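Choosing fingers for the Plistis bench

Last updated 2nd September

Amnuay Yensuk has spent the year comparing gripper fingers at Plistis. The candidates were the Fisum, a wide finger with a flat pad, and the narrower Ambaye. Both were driven by the same Nonden controller, with no change to the gains between sets.

"Handles are the easy part," Yensuk says. "A scoop handle is rounded and shiny, so it wants to roll. You need pad area, and you need the two pads parallel."
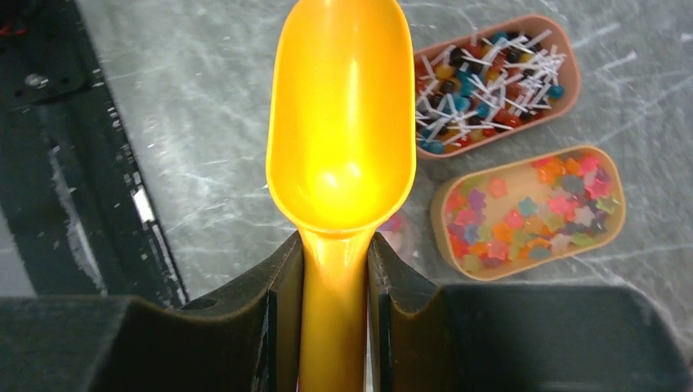

Each finger set got 72 attempts per object. The log now runs to 359 entries, the last attempt having been lost to a controller restart. Closing force was capped at 40 newtons. Yensuk would have preferred a lower cap, but the Ambaye set dropped too much below it.

Lids were harder. "Metal on a hard pad has very little friction. If the fingers meet the rim off centre, the jar tips, and the wrist view won't tell you until it's gone."

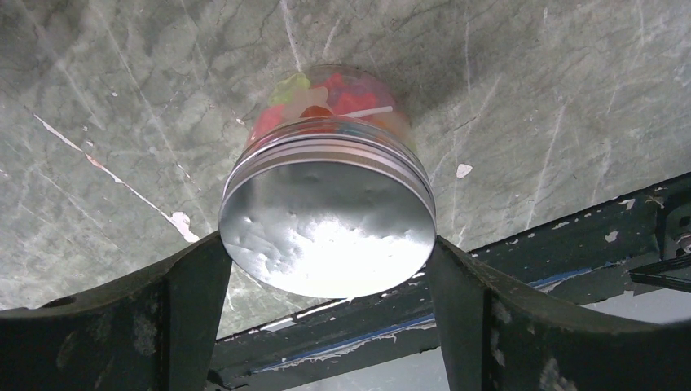 Jar of gummy candies held at its metal lid, wrist view.

He does not rely on the wrist cameras alone for that reason. A fixed view is used for scoring, and a grasp counts only if both views agree. Timing offset between the two was the main fault in January, and was cured by a shared trigger.
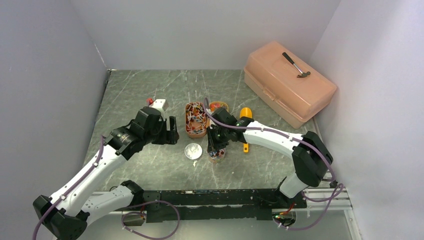 Two-arm work is next. "One arm steadies, the other turns. The fingers matter less there than the colour of the controller's status light," he says, and asks that the last part be read as a complaint about Nonden's firmware.

Shares: 40 | Comments: 2
Contact | Copyright Plistis | Back to top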